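Home | Forums | Electrical | Service Tickets | Archive | Log in

Ticket: Battery drain after LED tail light retrofit, wagon
Opened by: Paavo Kauppinen
Assigned: Siiri Nurmi
Status: Closed
Opened: September 3, 2026

Reported problem
Battery flat after a night in the garage. Began after the Skustell LED tail light set went in. Lights work correctly, no bulb warning in the cluster. Battery was replaced in March. Owner has already swapped the left and right units with no change.

Log

SN: Please take a parasitic draw reading. Meter in series on the negative cable, hood latch closed with a screwdriver, car locked, key well away from it. Wait for the modules to go to sleep before you write anything down. Opening a door wakes the bus and you start over.

PK: Done. Draw does not settle. It drops, holds for a bit, then climbs again and repeats. Same with the radio fuse out.

SN: Cycling draw means something is waking the bus. Pull fuse 13 in the trunk panel and repeat.

PK: With 13 out it goes to sleep and stays there. That fuse also feeds the tailgate module and the Jalberg tow harness the previous owner fitted. I do not tow.

SN: Put 13 back. Unplug the tow harness at its control box behind the left trunk trim. Leave the tail lights connected.

PK: Still cycles. Tow box unplugged, tail lights in.

SN: Then reconnect the tow box and unplug the resistor packs on the new lights. Check the coding as well. If cold monitoring is still enabled for the rear lamps, the module keeps pulsing them after lock.

PK: Cannot code at the moment. The cable software was on my desktop. Will borrow a laptop from Kaisu Salminen.

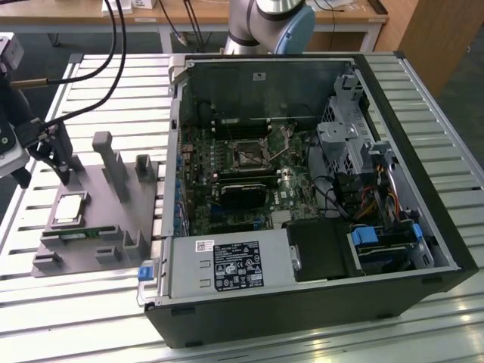 Dell tower, side panel off, CPU socket empty.

PK: Resistor packs out, bulb warning came on as expected, draw still cycles. Laptop is here. Cold monitoring was enabled on both rear lamps. Disabled it, wrote the module, cleared faults. Packs back in.

SN: Repeat the draw test three times, locking with the remote each time.

PK: Three tests, all settle and stay down. No warnings in the cluster. Left it parked for five days and it started normally.

Resolution
Cold monitoring left active after LED retrofit. Disabled by coding. No parts replaced. Tow harness not at fault.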